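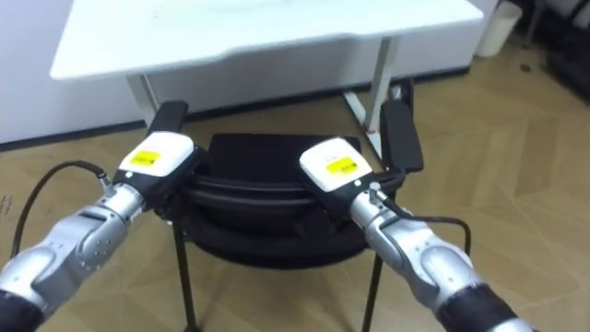
# Prüfliste Nagelplatz & Lackregal

Stand: Februar 2022, Nagelstudio Drikeck
Durchgesehen von Jinlong Yuan, Kommentare von mir (Gert Buthelezi)

Ihr Lieben, ich habe die alte Liste vom Juli noch einmal ganz in Ruhe durchgelesen und an vielen Stellen etwas dazugeschrieben, weil beim letzten Mal doch einige Fragen offen geblieben sind. Bitte hakt nur ab, was ihr selbst angeschaut habt, und schreibt lieber einen Satz zu viel dazu als einen zu wenig — ich lese wirklich alles!

## 1. Lacke und Flüssigkeiten

- [x] Flaschenhälse sauber, Deckel schließen dicht
 *Kommentar:* Bei den Glitzerlacken von Brarnar klebt es immer ein bisschen am Gewinde. Mit einem fusselfreien Pad und einem Tropfen Entferner geht das wunderbar weg, aber bitte nichts in die Flasche laufen lassen.
- [x] Öffnungsdatum auf dem Boden jeder Flasche notiert
 *Kommentar:* Die Pastelltöne sind jetzt alle beschriftet, danke an Jinlong, der sich dafür einen ganzen Abend hingesetzt hat.
- [ ] Eingedickte Lacke aussortiert
 *Kommentar:* Offen. Im unteren Fach stehen noch 6 Flaschen, die Fäden ziehen. Das schöne Korallenrot ist leider auch dabei, ich hänge sehr daran, aber es muss weg.
- [x] Aceton und Entferner im geschlossenen Metallschrank, nicht neben der Heizung
- [x] Sicherheitsdatenblätter im grünen Ordner vollständig
 *Kommentar:* Das Blatt für den neuen Überlack von Pevanmont kam erst auf Nachfrage, ist aber jetzt eingeheftet (ganz hinten, hinter dem Register »P«).

## 2. Werkzeug

- [x] Nagelhautzangen und Schieber gereinigt, desinfiziert, trocken verpackt
- [x] Einwirkzeit der Desinfektionslösung eingehalten: 20 Minuten
 *Kommentar:* Den Küchenwecker bitte auch wirklich stellen. Ich weiß, man hat es im Gefühl, ich dachte das auch jahrelang von mir.
- [x] Einmalfeilen nach jeder Kundin entsorgt oder mitgegeben
- [ ] Fräser: Kabel, Stecker und Handstück ohne Schäden
 *Kommentar:* Am Gerät an Platz zwei sitzt die Zugentlastung locker. Es liegt mit Zettel in der Schublade und wird nicht benutzt, bis die Werkstatt es angeschaut hat.

## 3. Lampen und Absaugung

- [x] UV-Lampen: Innenflächen frei von Gelresten
- [x] Betriebsstunden abgelesen und eingetragen: 2.292
 *Kommentar:* Gilt für die große Lampe. Die kleine hat keinen Zähler, da führen wir weiter unsere Strichliste an der Schranktür.
- [x] Filter der Tischabsaugung gewechselt
 *Kommentar:* Der alte war wirklich grau. Im Schrank liegt noch ein Ersatzfilter, ich habe gleich welche nachbestellt.
- [ ] Fenster am Lackregal lässt sich ganz öffnen
 *Kommentar:* Es klemmt bei feuchtem Wetter immer noch. Die Hausverwaltung weiß Bescheid und wollte sich melden.

## 4. Haut und Verträglichkeit

- [x] Nitrilhandschuhe in allen Größen vorrätig
- [x] Kundenkarten auf Allergiehinweise durchgesehen
 *Kommentar:* Es waren 262 Karten, und ich habe dabei so viele nette Notizen wiedergefunden! Wer auf Acrylate reagiert, hat jetzt einen roten Punkt oben rechts auf der Karte. Bitte vor jedem Termin kurz nachsehen, auch bei Stammkundinnen.
- [x] Pflasterbox und Augenspülung geprüft, nichts abgelaufen

## 5. Noch zu erledigen

| Was | Wer |
|---|---|
| Eingedickte Lacke zur Schadstoffsammlung bringen | Gert |
| Fräser in die Werkstatt geben | Jinlong |
| Wegen des Fensters noch einmal anrufen | Gert |
| Farbtafel der neuen Villanueva-Kollektion lackieren | beide |

Zur Farbtafel noch ein Wort, auch wenn es streng genommen nicht in eine Prüfliste gehört: Die Villanueva-Töne sind zauberhaft, vor allem das helle Muschelrosa, aber sie brauchen zwei dünne Schichten und dazwischen Geduld. Bitte beim Lackieren der Tips das Fenster kippen und die Absaugung laufen lassen — auch wenn es nur »ganz kurz« sein soll.

Geprüft: J. Yuan
Kommentiert: G. Buthelezi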